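Kit Lusov à deux bras : vos questions, nos réponses
Foire aux questions – démonstrations et location
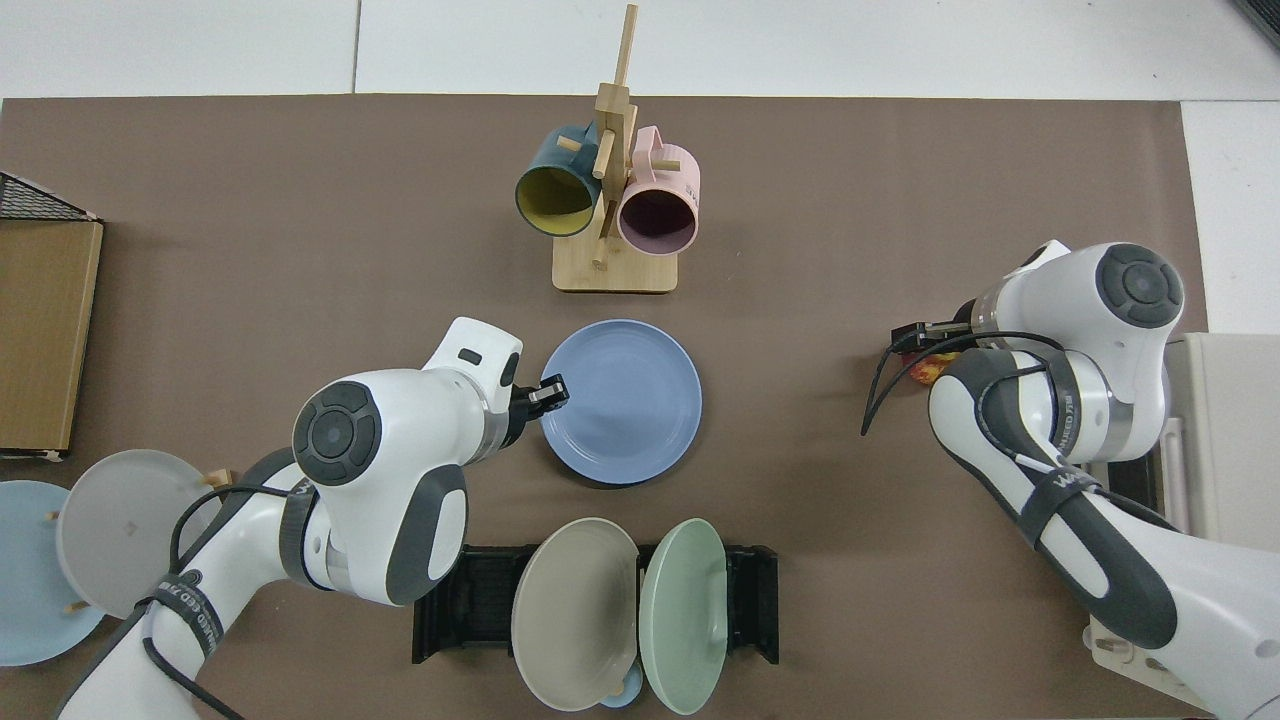 Page 4 sur 6

Le kit sait-il manipuler de la vaisselle ?
Oui, et c'est même la demande qui revient le plus souvent ! Assiettes posées à plat ou debout dans un égouttoir, la pince à deux doigts les saisit par le bord. Pour un premier essai, prenez volontiers des couleurs bien différentes, comme notre assiette bleue et nos tasses rose et bleu canard – on s'y retrouve tellement mieux en relisant les essais.

Faut-il une table spéciale ?
Non, une table stable suffit, avec un grand tapis de travail. Pensez simplement à laisser du mou aux câbles.

Peut-on louer avant d'acheter ?
Bien sûr. La location chez Fivdale coûte 579 euros par semaine, avec une caution de 2 000 euros, rendue au retour du matériel.

Qui m'aidera à l'installation ?
Montri Saengthong vous appelle le jour de la livraison et reste en ligne aussi longtemps qu'il le faut (il adore ça, n'hésitez pas). Pour les réglages plus pointus, demandez Chaiwat Chuensuk, à l'atelier de Rastisby.

Et les tasses ?
Elles se prennent par l'anse ou par le bord, selon le modèle. Le porte-tasses n'est pas fourni.

Mise à jour : 8 mars 2021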